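Ornel Street repair fair moves to March, new rules on dishes and table linens

2024-12-10

The Ornel Street swap and repair fair is moving. Organizers confirmed this morning that the winter date is off and the whole thing goes to March, same hall, longer hours. Doors at 10, last drop-off at 3.

Reason is the heating. The boiler at the Lallau hall failed its inspection and the replacement part is on back order. Van Damme, the heating firm, says it can have the job done before spring but would not promise anything sooner. Quote came in at $1,222, a good bit under what people feared.

Tables already booked carry over. All 134 of them. No need to sign up again, no extra fee. Anyone who can't make the new date has until the end of the year to ask for the money back — email only, please, the phone line is not being checked.

Kitchen goods get their own side of the hall this time. Last fair they were mixed in with lamps and radios and it was a mess, people stepping over extension cords to get at the bowls. Glass, small utensils and printed tablecloths will be by the east door.

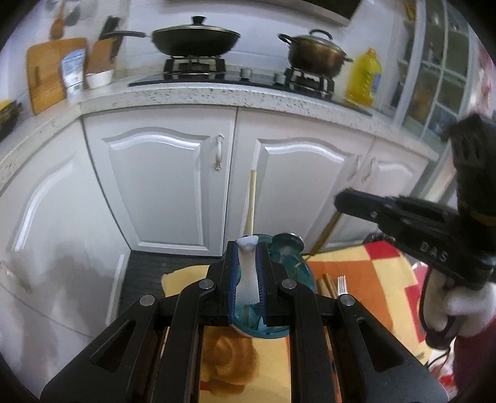 Teun Postma wrote in to say the east door is the wrong choice, as it sticks in damp weather and anyone carrying a box of glassware has to shove it open with a shoulder. He would rather see the dishes by the stage and the bikes moved out to the covered lot, where there is room for them anyway.

Organizers say they will look at it. The bike people have asked for the covered lot before and got turned down over the lighting. No decision yet. A floor plan is supposed to go up at the library after the new year.

Other changes. Price stickers now go on every single item, not one sign for the whole table. Sellers grumbled but buyers asked for it. Nothing over $16 on the kitchen side, a limit that stays from last time. Sets can be split if the seller agrees, and chopsticks, spoons and the like can go in the dollar bins. Chipped glass is out. Cracked glass is definately out.

Tablecloths and fabric must be washed before drop off. Moth damage turned up in two bags at the last one and the whole rack had to be pulled.

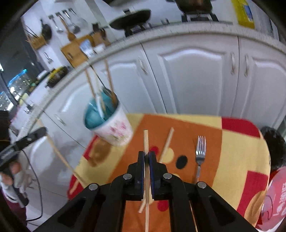

Chopsticks will be allowed in the dollar bins at the March fair.

The repair corner is back too, with 13 benches, and this is where most of the line will be if the past is any guide. Small appliances, clocks, zippers, chair legs. No microwaves. No gas anything. Bring the cord, bring the manual if you still have it, and expect to wait. One item per person until noon, after that it's whoever is next.

Maarten Verstraete is running the bench schedule again and is short on people who can sew. Two shifts are still wide open, the early one and the one over lunch. Tools provided, bring your own thread if you are picky about it. Sign-up sheet is at the Troreck hardware counter, ask at the register if you dont see it.

Food is not settled. The soup stand wants to come back but needs two outlets and the hall only has the one circuit on that side.

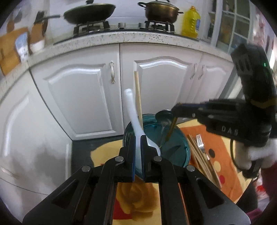
If the soup can't be worked out it will be coffee and rolls only, sold from the front table, and people should plan to eat before they come. A final word on that is expected with the floor plan.

Parking is the same as before — hall lot first, then the gravel strip behind the feed store. Do not park along the creek side, cars were towed from there last time and the hall can't get the fee back for you. The bus stops at the corner every half hour until 5.

Leftovers go to the thrift shop on the night of the fair. Sellers who want their things back have to be at their table by closing. Anything still there when the lights go off gets boxed up with the rest.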